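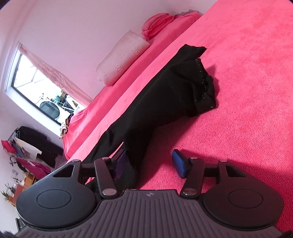

Black fabric item, hanging. The ledger would call it "dark, cloth".

Jivthorpe Lost Property Ledger

A table of 3,000 things left on buses, typed up from the handwritten books of the Jivthorpe depot. One row per thing. A pair of gloves is one thing. A single glove is also one thing, and there are far more of those.

Contents

ledger.csv holds the main table
categories.csv holds the 101 item categories and their spellings
routes.csv matches old route numbers to the ones on today's timetable
notes.txt has everything that would not fit in a column, including the argument over what counts as an umbrella

Columns

There are 8 columns: item_id, route, found_at, category, colour, description, handed_in_by, outcome.

found_at is a time of day and nothing more. The clerks wrote the date at the top of each page, and then turned two pages at once often enough that I stopped trusting it. If you need seasons, the word "December" turns up in some descriptions, usually next to a cake tin.

colour is as written. "Dark" covers black, navy, brown and one thing later claimed as maroon. I have left it alone. If you want to merge it with "black", please do so in your own copy and live with the results.

description is free text, typed exactly as found. It ranges from "hat" to a full paragraph on the state of a trifle.

outcome is one of: claimed, sold, binned, kept, unknown. "Kept" is the depot's word. I did not ask by whom.

How it was made

The books came from the Drurkgate office when it was cleared. I typed them up over a winter of evenings. Anayeli Trujillo checked 23 pages against the originals and found that I cannot tell a 1 from a 7 in the hand of the senior clerk, so every route number on those pages was read again by her. The remaining pages were read again by me, which is a lower standard.

Names and addresses have been taken out. The surname Ziółkowski appears in the description of item 640 because it was painted on the side of the tuba case and is the name of the shop that sold it.

Known problems

Wednesday was market day, and the clerk on that shift wrote everything up at the end of it, so a great many items seem to have been found at exactly five o'clock.

The Flilach route changed its number twice. routes.csv handles the first change properly and makes a decent guess at the second.

Umbrellas are undercounted. Staff borrowed them when it rained, and a borrowed umbrella did not go in the book until it came back.

False teeth are filed under both "medical" and "personal". There is no pattern to it. I looked for one for longer than I would like to admit.

Good uses

Teaching people to clean messy text. Looking at how clerks describe the same sort of object in different ways. Settling small bets.

Poor uses

Working out what the typical passenger owned. You will learn what the typical passenger forgot, and only if somebody else bothered to hand it in.

Licence

Free to use, copy and change. Say where you got it. Corrections are welcome if they give the item_id and the page. Claims for lost property will be passed to the depot, who have asked me to stop doing this.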